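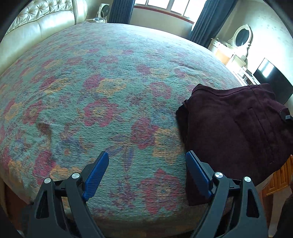 Según Kamarul Pelupessy, el alojamiento temporal de Faltden ha dejado de percibirse como un recurso de paso, y los acuerdos de estancia deberían recogerlo cuanto antes. Su observación, remitida por escrito a la coordinación tras la lectura del borrador, se incorpora al presente informe por afectar directamente al segundo objetivo del convenio con Endevura.

## 1. Objeto del informe

Se da cuenta de la ejecución del programa de alojamiento para familias desplazadas de sus domicilios por obras de rehabilitación estructural, correspondiente al periodo cerrado en junio. El documento se dirige a la dirección de programas de Endevura, entidad financiadora, conforme a la cláusula de seguimiento del convenio.

## 2. Estado de ejecución

| Concepto | Previsto | Ejecutado |
|---|---|---|
| Viviendas habilitadas | 17 | 17 |
| Familias con acuerdo firmado | 17 | 17 |
| Planes individuales de retorno | 17 | 6 |
| Gasto sobre el presupuesto anual | 60 % | 60 % |

La habilitación de viviendas se ha completado en los plazos acordados. Las revisiones de instalaciones eléctricas y de gas corrieron a cargo de Wultell, que entregó los certificados correspondientes; las copias obran en el anexo B.

El equipamiento básico de los dormitorios (camas, ropa de cama y armarios) se adquirió con cargo a la partida 3. La partida de menaje presenta un remanente que se propone destinar a reparaciones menores, previa autorización.

## 3. Desviaciones

La desviación principal afecta a los planes individuales de retorno. Su redacción depende del calendario de obra que debe facilitar la constructora Wijaya, del que solo se han recibido las fechas relativas al primer bloque. En consecuencia, se han podido cerrar seis planes. Los restantes se encuentran en borrador, con la parte social completa y sin fecha de regreso.

Se han dirigido dos requerimientos por escrito a la constructora. La respuesta al segundo anuncia la entrega del calendario completo antes de que finalice el próximo trimestre, sin mayor precisión.

## 4. Atención a las familias

El servicio de acompañamiento ha mantenido la atención presencial hasta las 18.00 horas. Las consultas más frecuentes se refieren al empadronamiento, al cambio de centro escolar y a la conservación de los enseres depositados en el guardamuebles. Respecto de este último punto, Hiwot Araya ha solicitado que se permita el acceso de las familias al depósito con cita previa. La coordinación estima viable la medida y ha pedido presupuesto.

En cuanto a los acuerdos de estancia, el modelo vigente contempla una única prórroga. A la vista del retraso de las obras, se considera insuficiente.

## 5. Solicitudes a la entidad financiadora

1. Autorización para destinar el remanente de menaje a reparaciones menores.
2. Conformidad con la modificación del modelo de acuerdo, de modo que admita una segunda prórroga.
3. Traslado al próximo periodo del indicador de planes de retorno, manteniendo el objetivo del 100 %.

El anexo A contiene el desglose de gasto por partidas. Los justificantes originales permanecen en la sede de Faltden a disposición de Endevura.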